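Moving the allotment shed

24/05/2022

We finally moved the shed at the weekend. It has stood at the wrong end of the plot since we took it over, in the shade of the neighbour's plum tree, and the back wall never dried out from one winter to the next. The door had swollen so much that I had to lift it with my foot to get in.

Balthasar Steiner from plot 17 lent us his rollers, which are old fence posts with the points sawn off. We emptied the shed first. That took most of the morning. I found three trowels I had already replaced and a bag of bone meal that had set like cement.

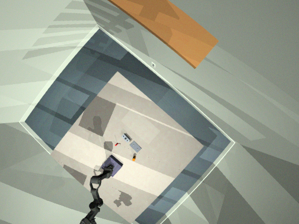 The new spot is next to the water butt, on slabs laid over sand. I bought 23 slabs from Bundus and used all but two. Getting them level was slow work and I did the front row again after lunch, as the water on the path was running back towards the door.

Moving the shed itself was quick. Four of us pushed and Lesego Mtshali carried the rollers round from the back to the front. One roof felt seam split on the way, so that needs doing before it rains properly.

The old site is bare, sour soil with a lot of plum roots in it. I have dug in 40 litres of compost and will leave it alone until August, when I might try some spring cabbage there. Rhubarb would probably do better in the shade, but we have more rhubarb than we can eat already.

The rollers go back to Balthasar tomorrow. I still need a new hinge for the door.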